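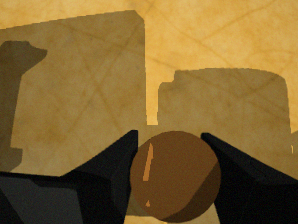 The Melusari training cell at our Stultmont site returned to regular use in February after a full check of its gripper and of the simulated copy of the cell that runs beside it. The work was needed after operators reported that grasps planned in simulation were landing off center on the real machine. Staff began with the simulated wrist view, in which the two black fingers stand on either side of a round brown object, and used it to compare the position of each fingertip with measurements taken at the bench. The left finger in the model was found to be set 7 millimeters too far forward. The value has been corrected.

On the machine itself, both finger pads were replaced and the mounting screws were tightened to the setting given in the Fitzsimmons service manual. The wrist cable was rerouted to remove a tight bend near the last joint. The old pads had been in service for 3,584 cycles and showed uneven wear along the inner faces.

The cell was then run through 400 test grasps, first in simulation and then at the bench. The lighting in the simulated cell was left unchanged so that results can be compared with those from last fall. Records of both runs are stored in the Jadov shared folder under the cell number, 44.

Operators are asked to observe the following from now on. Finger pads are to be inspected at the start of each shift and wiped with a dry cloth only. Any change to the fingers, including a change of pad thickness, must be entered in the model settings before the next program is loaded. Requests for spare pads should be sent to the Stultmont equipment desk before 3 p.m. for delivery the next working day.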